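Manninen Tabletop Push Kit, second revision
Reviewed by Ashton Doolan, 20 June 2022

Korkine sells the Manninen kit as a complete manipulation bench for teaching labs and small research groups. The word "complete" is doing a lot of work in that sentence. What you get is a wooden board, a set of colored shape blocks, a straight pushing tool for the end of the arm, the mounting hardware, and a license for the Dromemetti control software. You do not get an arm. You do not get a camera. The product page does mention both of these, in the compatibility section, below the quotes from happy customers.

I bench-tested the first revision and wasn't kind to it. The board warped, the blocks were slick, and the software crashed if you asked it to do anything while it was still connecting. Korkine asked whether I'd look at the new one, and I said yes on the condition that I could keep it long enough to get bored with it. I have had it since March.

The board and blocks

The board is much better. It is maple now, made up of strips with some variation in color, and mine has stayed flat. I would have been happier with one plain color across the whole surface. Stripes look nice in a catalog, but a vision system has to cope with them, and I had to redo my color thresholds twice before the yellow blocks stopped giving me trouble against the darker wood.

The blocks come in red, green, blue and yellow, in a mix of shapes: stars, cylinders, a heart, a cube, a hexagon, a triangular prism. They have a matte finish with a bit of texture, and that cures the glare problem I complained about last time. Korkine says the shapes were "selected to span a rich space of contact dynamics." Maybe so. The stars and the heart are certainly harder to push in a straight line than the cube is, and if you want your students to find out why, they'll find out fast. 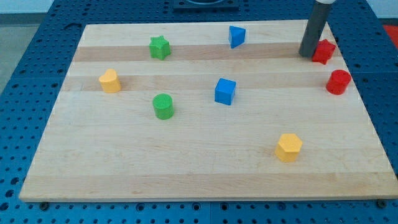
Pushing sounds like the easy end of robotics, and the sales copy leans on that. Give the software a goal such as "move the red star next to the green cylinder," it says, and the arm takes care of it. In practice I had a good afternoon and then a bad one, with the same goals and the same settings. I ran 100 single-block pushes over the time I had the kit, stopping whenever a block left the board or the planner gave up. The results for round blocks were fine. The star results were not, and most of the failures were the same failure: the tool catches a point, the block spins, and the planner goes on pushing as though it hadn't.

You can fix some of this by lowering the speed. Do that and a short push takes about 20 seconds, and a demo for visitors becomes a test of everyone's patience.

The pushing tool

A plain tube with a rounded end. I have no complaints about the shape, and it is stiff enough that I never saw it flex. The adapter that joins it to the arm is another matter. It is held by two small screws, and on my unit one of them worked loose after a week of normal use. Thread locker solved it. At this price I shouldn't have been the one to supply the thread locker.

Software

Dromemetti has clearly put time into this since the first revision. It no longer falls over on startup, and the logs are readable. The new "intent mode," which lets you type an instruction in ordinary words, is the headline feature, and I remain unconvinced. It handles the phrases in the manual very well. It handles close relatives of those phrases most of the time. Ask it to "put the blue ones together" and you may get what you wanted, or you may get one blue block moved a short distance and a cheerful message saying the task is done.

I asked Irja Kallio, product lead at Korkine, about that message. She told me it reports that the plan finished, and that checking the result is left to the user. I would like that printed on the box.

How it compares

The obvious alternative is Kultmont's starter bench, which costs less and ships with a fixed camera bracket. Its blocks are worse and its software is far more basic, but it claims less, and I spent fewer hours arguing with it. If your group already writes its own control code, you could also skip both, buy the Manninen board and blocks as spare parts, and save yourself the license fee. Korkine will sell them separately if you email and ask — the online store hides the option.

Should you buy it?

For a teaching lab with a suitable arm, a camera and somebody on staff who can read a log file, probably. The hardware is solid now and the students will learn from the failures. For anyone hoping to set it up in the morning and show it working after lunch, no. I'd wait for the next software release and see whether intent mode learns to check its own work before I paid for it.

The review unit goes back to Korkine next week, minus one screw.

Contact the reviews desk | © 2022 | Back to top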